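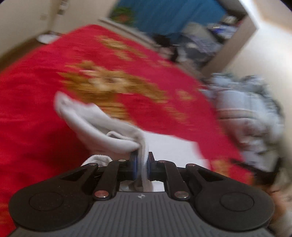 Trendska G3 Hand-Held Gripper: Review

Reviewed by Maricel Marquez

The G3 is Trendska's third hand-held gripper for recording manipulation data. I used it through most of September on household cloth: socks, pillowcases, dish towels and one duvet. For comparison I had the Adow Pinch, which our group has used for 2 years, and a loaner from Mangubat that went back before I reached the bedding tasks. The G3 as configured costs $2,981 with the camera mount and one spare set of fingertips. The camera is extra.

Setup

Assembly took 17 minutes with the supplied hex keys. The mount holds its angle well once tightened, but the lock screw sits under the cable exit and can't be reached with the cable plugged in. Calibration runs through Prellimik, the desktop software we already use for the Adow. Prellimik recognized the G3 on the second attempt. The first failed because the firmware shipped a version behind, and the error message said only "device mismatch."

Mechanism

Linkage stiffness matters more on cloth than on rigid parts, as a thin fold leaves so little between the pads that any skew shows up as slip. Trendska uses a paired linkage on each side, pivoting on metal pins, with the fingertips carried at the inner ends. With the jaws open, the dark blue fingertips lean in toward each other and leave a clear gap, and the rail behind the linkages ties the two sides together. I found no play at the pins that I could feel by hand. The Adow, which has a single link per side, has developed a visible wobble on the left finger.

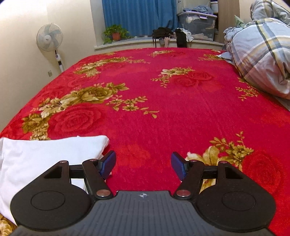 Cloth pickup depends mostly on approach height, and the G3 wants to be lower than I am used to. Coming in high and closing early caught nothing on pillowcases. Pressing the tips lightly into the fabric before closing caught a fold nearly every time. A plush bedspread makes this harder to judge, and the red one under the gripper, with its raised pile and gold flowers, gives the operator very little to read height from. The white pillow at the lower left is the easier target: plain fabric, slightly creased, with good contrast against the red. I would start new operators on something like it.

Grip on thin knits is good. The fingertips hold a folded sock without bunching it, and the release is clean unless the fabric is damp. Terry cloth is worse. Loops catch on the lower edge of the tip and the towel follows the gripper up after the jaws open. Trimming the edge with a knife fixed it on one pair, which I assume voids something.

Tracking

Position tracking held up in rooms with furniture and clutter. It dropped out 3 times in the full test, each time when I swung quickly toward a blank wall. The Adow does the same thing, and slower turns cure it on both. Motion blur during fast transfers is a camera setting more than a gripper fault. A shorter exposure helped at the cost of noisier images in the evening. Prellimik marks the dropped segments on the timeline but doesn't trim them.

Handling

The body is wide for small hands. The ridged plate is easy to wipe down. The matte black housings show dust. After an hour my wrist was more tired than with the Adow, which is lighter and carries its weight farther back. The trigger has a long, even pull with no click at full close, so I checked the jaw position by eye more often than I wanted to.

Spare fingertips are sold only in pairs with the backing plates attached. Adow sells the bare pads.

Verdict

Recommended for fabric work if the budget allows and sessions stay short. Groups handling mostly boxes and bottles can keep what they have. I am keeping the G3 for the laundry tasks and the Adow for everything in the kitchen.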